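Bon, thread déménagement, puisque vous êtes plusieurs à me demander comment on fait pour passer de 66 m² à une seule pièce sans devenir folle. Spoiler : je suis devenue un peu folle quand même. 1/

Le contexte vite fait : j'ai quitté mon appart en mai, bail terminé, et j'ai pris un studio au-dessus d'une boulangerie. L'odeur à cinq heures du matin, je vous raconte pas (si, je vous raconte, c'est merveilleux et j'ai pris deux kilos). 2/

Première chose, les livres. J'avais tout listé dans un tableur à l'époque où j'avais du temps à perdre : 1 453. Oui. J'en ai gardé 149. Sheyla Sánchez, ma voisine du dessous, est venue m'aider à trier et elle a été sans pitié, elle tenait chaque bouquin en l'air et j'avais trois secondes pour répondre. 3/

Ce que j'ai gardé : la poésie, les polars de ma grand-mère, les livres de cuisine avec des taches dessus. Ceux sans taches sont partis, c'est que je ne m'en servais pas. 4/

Ensuite, les murs. Dans un petit espace tout ce qui peut s'accrocher doit s'accrocher – une barre, des crochets, un panier en grillage dans un coin, et le sol respire. Et mettez du motif !! Le carreau rouge et blanc, je signe tout de suite. 5/

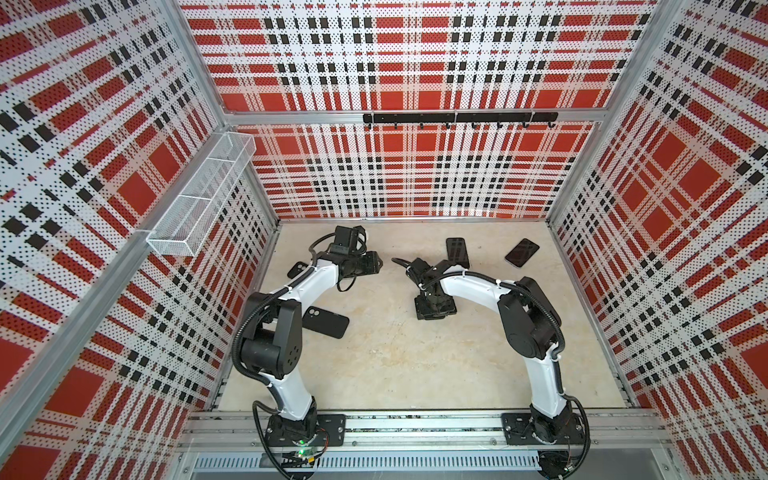

Post modifié pour la dernière fois jeudi à 21 h 15

Je reprends. On m'a répondu que le motif « rapetisse » les pièces. Peut-être ! Mais une petite pièce blanche reste une petite pièce, et en plus on s'y croit chez le dentiste. 6/

La cuisine maintenant. J'avais trois passoires, je ne sais pas d'où elles venaient. Deux sont parties chez Andri Widmer qui emménage avec rien du tout, même pas une fourchette, et qui m'a aussi pris le service à raclette. Bon débarras, je digère mal le fromage fondu de toute façon. 7/

Les vêtements, j'ai pleuré un peu. La robe verte du mariage de Mairéad, elle ne ferme plus depuis des années mais je l'ai gardée, venez pas me parler de logique. Par contre j'ai donné les quatre manteaux noirs identiques. Enfin trois. 8/

Vendre en ligne : non. J'ai essayé un soir, quinze messages pour une lampe, tous « dispo ? » et puis plus rien. J'ai fini par tout mettre dans l'entrée de l'immeuble avec un mot et le lendemain il ne restait que le mot. 9/

Pour les papiers j'ai tout passé à plat sur la table et j'ai photographié au téléphone avant de jeter. Gardez quand même les originaux des diplômes, des bulletins de paie et de tout ce qui vient de la retraite. Un dimanche entier, avec des pauses, et la radio à fond. Le téléphone est devenu mon meuble à tiroirs, en gros. 10/
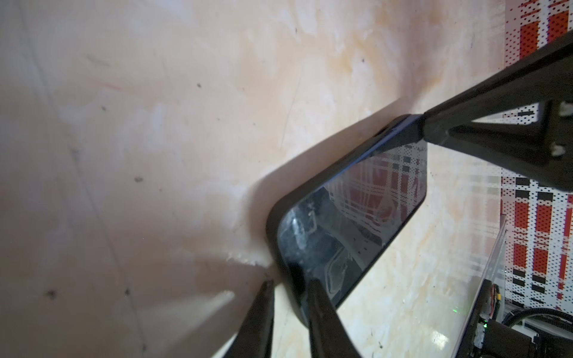 11/ LES QUESTIONS QUE J'AI REÇUES EN PRIVÉ

« Et tu dors où ? » Sur un canapé-lit. Je sais. Mon dos sait aussi. Je cherche un vrai matelas à mettre dessus, si vous avez des pistes je prends, mais rien à plus d'un bras parce que je n'ai pas d'ascenseur.

12/ « Tu regrettes quoi ? » Le balcon. Et la grande marmite, que j'ai donnée trop vite et que Wanting refuse de me rendre (elle a raison, elle fait de meilleures soupes que moi).

13/ « Tu reçois encore du monde ? » Oui, à quatre maximum, et il y en a un qui mange assis sur le lit. On tourne.

14/ Demain je vous fais la salle de bain, il y a de quoi dire, la porte s'ouvre dans la douche.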